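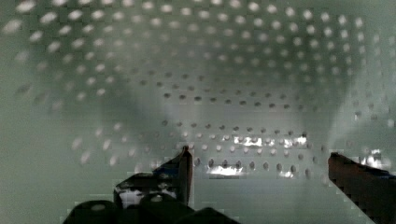 Marlies Lehner wrote to me after my June column that anyone who judges a gripper by how hard it squeezes has never had to reach into the back of a narrow box with one, and that I ought to look at finger shape and the wrist camera before I said another word about force. I grumbled over that for an evening. Then I put the force gauge back in its drawer and started this review over from the beginning, and I'm glad I did, so thank you, Marlies!

So, the two grippers. The first is the Lunuson parallel gripper with the long fingers, and the second is the Jisasa, a stubbier thing with wide rubber pads that I've had on my own bench since last year and have grown fond of (probably fonder than it deserves). Both bolt to the same flange, both talk to the same controller, and both come with a bracket for a small wrist camera. I gave each of them 200 tries at picking up ordinary kitchen things and toys and setting them down again somewhere else, all by remote control with me at the leader handles, no clever software helping out.

I'll start with the Lunuson. The fingers are long, and you notice it the minute you try to come down beside something instead of straight on top of it. With the Jisasa I'm forever bumping the knuckle into whatever is next door. With the Lunuson you can bring the tips in at an angle and leave the bulky part of the hand well out of the way, and after an hour or so I stopped planning my approaches and simply went and got things. Round toys were easy. Thin rims were easy too, once I learned to turn the wrist first and go down second — doing both together is a bad habit of mine that goes back years.

What I didn't care for is the flex. Long fingers bend, and if you grab a full squeeze bottle near the cap, the heavy end swings and the tips give a little with it. You can live with that by grabbing closer to the middle. The Jisasa hardly bends at all, and for bottles, pots and anything with real weight in it I'd still pick the short one every time. 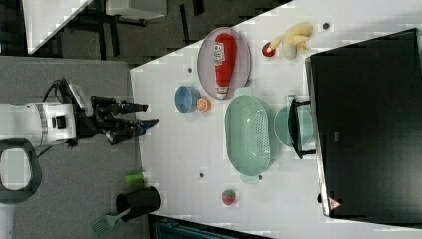
*The long-fingered gripper on the white arm, with the blue bowl and the orange slice nearest its tips.*

Now for the camera, which was the other half of Marlies's letter. A wrist camera that sees both fingertips is worth a great deal more to me than one that gives a prettier picture of the room. The bracket on the Lunuson puts the lens where you get a finger on either side of the view and the gap between them, so you can judge a closing grip even when the hand is down inside something and the overhead camera is no help whatsoever. Perforated metal is a hard test for it. All those little holes repeat and repeat, and my eye kept losing track of how far off the back wall was, and any spot where light came bouncing through the holes went to plain white. I found myself steering by the smooth floor instead. A smaller lens opening might help with the glare, but the software only lets you choose automatic or a single fixed setting, and I'd like a slider, please.

Pale things against a pale table gave me some trouble as well. The colander was fine thanks to its color, but for a white cup I ended up laying down a dark dish towel.

The controller is the same Eberhard unit for both hands, and I have very little to say against it. It starts in 45 seconds, the fan is quiet enough to talk over, and the stop button is big and sits where your palm falls. The menus are a mess. Finger travel is under "Motion," grip force is under "Tool," and the one that sets how slowly the jaws close in the last stretch is on page 7 of a list that doesn't scroll properly. Write down your numbers when you find a set you like, as a firmware update wiped mine.

As for money, the Lunuson cost me $772 with the bracket, bought through Ravness, and the box came with two spare fingertips and a hex key that fits everything except the camera screws. I paid for it myself.

If you mostly lift heavy, blocky things off an open table, keep your short gripper and spend the money on something nice. If you reach into boxes, between dishes, or under the lip of anything, get the long fingers, and give yourself an afternoon with them before you decide whether you like them. Mine are staying on the arm for now, and the Jisasa has gone up on the shelf with its pads wrapped in a clean rag. I'll try the softer fingertips next, once they're back in stock.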